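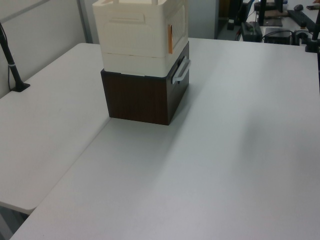

Small Unit Storage on a Shared Work Table
Student project report, Clernus course, Muterbridge
14 November 2020

1. Purpose
The project looked at how to keep small supplies on a work table without taking up the space people need. We compared stacking containers with laying them out side by side.

2. Setup
A cream-white plastic container was set on top of a dark brown box with a wood-grain finish. The white container is the one with the latticed panel and the pale gray handle on its side. The brown box sits flat on the table and acts as a base. The tabletop is white and made up of two sections, so we kept the stack clear of the seam.

3. Method
Each layout was used for 14 work periods. After each one we wrote down how long it took to clear the table — 455 entries in all, counting repeats.

4. Results
The stack left more open table. Clearing up took some 8 seconds longer when an item was in the bottom box, as the top container had to be lifted off first.

5. Problems
Two entry sheets from April were lost and are left out of the totals. The Avham room was tested with the side-by-side layout only.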